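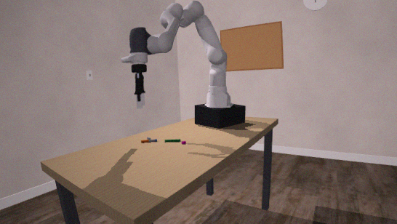 July, morning session. Pre-primary test deck, Givmont County

Picked up from Wendelin's last entry. The Camenzind scanner had been left on the old firmware, so nothing he recorded for the Tovach precincts counts toward the acceptance run. Reloaded, checked the hash against the printed sheet, cleared the public counter, printed a zero tape. Tape is stapled to the inside cover of the binder.

Deck is 528 ballots, both parties, all Tovach ballot styles. Of those, 93 carry deliberate marginal marks: light pencil, check marks, half-filled ovals, ovals circled instead of filled. The remainder are filled with the standard black pen. Expected totals were worked out by hand by Regula Zaugg before I saw the deck, and I did not look at them until the last pass was done.

Ran the full deck three times in different orientations. Face up, top first; face up, bottom first; face down, top first. Totals for the cleanly marked ballots matched Regula's sheet on every pass. Marginal marks did not repeat. Light pencil in the sheriff contest was read as a vote on the first pass and as an undervote on the second and third. Same ballots each time, all from one pad, so I suspect the stock before the read head. The pad has a slightly gray cast next to the others.

Unofficial candidates who withdrew after the print deadline still appear on the Tovach styles. Stunix reports them on their own line, as it should. The summary screen folds them into "other," though, and the export does not. Anyone comparing the screen to the export will think votes have moved. Logged as a display defect, low severity, but it needs a note in the poll office instructions before the canvass.

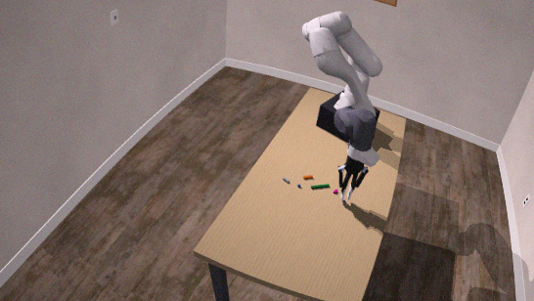
Does a ballot marked for two candidates in the presidential primary lose its other contests too?

Only the overvoted contest is thrown out; every other contest on the ballot is counted as marked.

Confirmed this with the overvote group. Scanner returned each ballot with the warning, I pressed "cast as is," and the down-ballot contests were all in the export. Crossover voting is a separate case. Voting in both party columns voids the partisan section and leaves the nonpartisan questions standing. The warning text for the two cases is identical, and that should be fixed. A voter who only sees "overvote" has no way to tell how much of the ballot is at stake.

Write-ins: image crops from the export are cut too tight on the lower edge. Descenders are gone. Legible in most cases, but the adjudication screen has no option to widen the crop, only to open the full ballot. Slow. 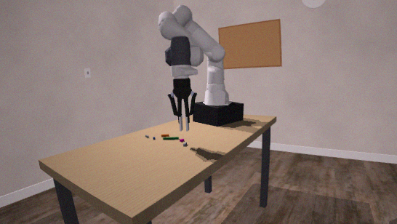
Last edited: July, 4:40 p.m., by W. Auer

Afternoon. Regula pulled a fresh pad from the second carton and remarked a sub-deck of 100 ballots, light pencil in the sheriff contest only. All read as votes on all passes. Repeated with the gray-cast pad and got the mixed result again. Stock it is, or at least the stock is enough to tip a mark that already sits near the threshold. Threshold left at the certified setting. We are not authorized to change it and I would not want to this close to the primary.

Carton label for the bad pad photocopied and filed behind the zero tape. Printer contacted, no reply yet.

Open items
Printer to confirm whether gray-cast stock went to any live Tovach precinct.
Summary screen versus export, withdrawn candidates. Defect form sent to Stunix support.
Separate warning text for crossover ballots.
Write-in crop margin, ask whether it can be set in the election definition.
Deck resealed, new seal entered on the custody sheet. Scanner powered down with the memory card in place, card door sealed. Regula to rerun the orientation passes with the second scanner before we sign anything.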